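July, evening, windows open

What a good day! I am writing this with my feet up on the last unopened box, and I don't even care that it is unopened. The kitchen stuff from the Whitlock apartment is finally getting sorted, and I have wanted to say that since spring.

I started before eight with coffee and the big list. The list has 100 lines on it and I got through 43 of them, so that is nearly half, and the second half is mostly books and the hall closet. I made toast in between and ate it standing up.

Linens and sink things

I pulled out all the towels I had been saving and went through them properly. The old Dresmont set is done for (it went thin years ago and I kept folding it back into the drawer anyway). The white one with the dark gray columns running down it is my new favorite. It has this woven ladder look to it, very plain and very cheerful at the same time, and I want it where I can see it every morning. I learned to fold in thirds the long way and then in half, so the columns stay on the outside. I did it over and over until the corners met and I was absurdly pleased with myself.

And the sponge holder! White, with a shallow tray full of slots and a tall wire loop for a handle. I have had sponges sitting in a saucer my entire adult life. Now there's a thing made for them, and the handle means I can lift the whole business out of the way when I wipe down the counter. It goes on the right side of the sink. Decided.

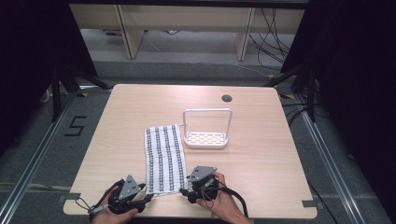

Rope and knots

I didn't expect to enjoy this part so much. I have been collecting rope on and off for tying back the bedroom curtains and for hanging the plant by the door, and it was all in one bag in one big snarl. I emptied the bag on the floor and sat down with it for an hour with the radio going, and it was the best hour of the day.

My favorite piece is the thick white braid with the gray and dark flecks in it. The flecks make a little zigzag as they go along, like the back of a nice old coat, and it is so soft that the knots come out puffy. I want it for the curtains for sure. I'm thinking one big knot and then a long tail, though I go back and forth on the tail – it might look fussy next to the window seat. I'll try it both ways.
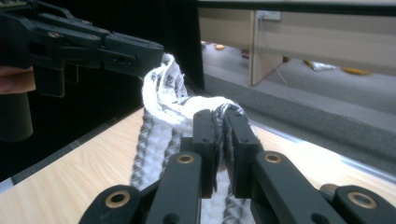
The white braid, knot and all.

Got the thinner cord wound up too, and the green twine, and put them in the Privell tin with the scissors. The tin closes if you press on one corner.

Tubs

Then the small things, which I had been putting off. Rubber bands, birthday candles, tea lights, the spare keys, the picture hooks. I have decided on clear tubs for everything little, shallow ones, so I can see what is in there without digging. I've wanted to do this ever since we lived in Ingate, where the drawer by the stove was so full that it only opened as far as my wrist. 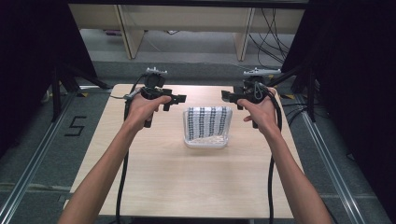

The shallow ones stay out where they're easy to grab and the deep ones go up high with the baking stuff. I'm not going to label them yet. I labeled everything last time and then moved it all a week later, and there was a tub marked RICE full of batteries until the day we packed up.

Tomorrow: shelf paper, the spice rack, and a proper look at the curtain rod before I cut any rope. I also need to measure the drawer by the sink, which I keep forgetting, and find out if the Dresmont towels can be cut up for rags or if they'll just fall to bits. Peaches for supper, with the last of the cream. Bed soon.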